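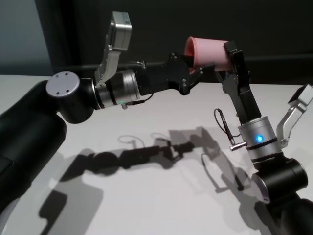

By Eftychia Mitsotakis-Vlachou, Product Documentation, Teltby
Page revised 16/10/2026

Plellinside Two-Arm Teaching Station

The Plellinside station records manipulation tasks performed by an operator through a pair of leader arms. The two follower arms copy the operator's joint positions over a wired link, and the station stores joint angles, gripper opening, motor current and all camera streams against a single clock. Recordings are written as one file per episode. No programming is needed to record; an operator who can reset the table can run a session.

The station ships assembled on its base plate. Each follower carries a two-finger parallel gripper and a wrist bracket for a compact camera. A further camera may be mounted above the table, facing the work. The control box takes up to four streams and rejects an episode if any stream drops more than 13 frames. This limit can be changed in the session file, although we advise leaving it alone until you have a few days of recordings to look at.

Recording modes

Two modes are supported. In leader mode the operator moves the leader arms and the followers track them. In hand guiding mode the follower motors are released to gravity compensation and the operator moves the arm directly by the wrist. Hand guiding gives finer control near contact, but the operator's hands appear in the camera streams and one person cannot easily guide both arms and both grippers. For two-arm work, use leader mode.

Tracking delay in leader mode is 35 ms at the default rate. Operators adapt to it within the first few episodes — longer for handovers, where both grippers have to settle on the object before one lets go.
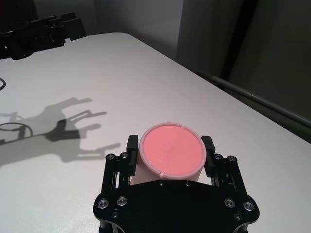

Grip force is limited in software and is set per task. The default suits rigid parts and is too high for thin plastic. A starting value should be chosen with the actual object, closing on the side wall and raising the limit in single steps until the object no longer slips when the wrist is tilted. Finger placement matters as much as force: with the lidded container held upright, both pads bear on the white body and the pink lid is left clear, so the second arm can approach it from above. If the pads ride up onto a lid or rim, open, lower the wrist and close again before continuing the episode. Do not correct by squeezing harder; the current trace will show it and the policy will learn it.

Handover episodes should be recorded with varied object angles. Lambros Nikolaidis of our applications group uses a base set of 143 episodes for a single cup-type object and extends it to 600 when the start position is free across the table. Failed grasps that the operator recovers may be kept. Mark them with the left pedal
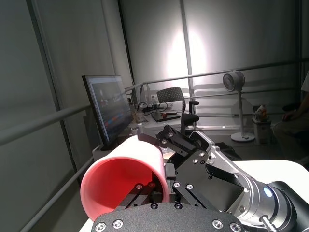
and they will be tagged in the episode file, where they can be filtered out or weighted separately at training time. Episodes ended with the right pedal are discarded without a prompt.

Supplied items

Two follower arms with grippers
Two leader arms with trigger handles
Two wrist camera brackets, cameras not included
Control box, two-pedal foot switch, cable set
Recording software, Skastenness edition

Options

Bakos soft finger pads, sold in pairs
Overhead camera mast
Replacement wrist cables, straight or angled connector

Compatibility

Episode files from the May release open in the current software. Files recorded earlier must be converted first with the tool in the utilities folder. Leader arms from the single-arm station can be used if their firmware is updated; trigger calibration has to be repeated after the update and again whenever a handle is swapped.

Orders and spare parts are handled by the Teltby sales desk. Quote the serial number on the underside of the control box.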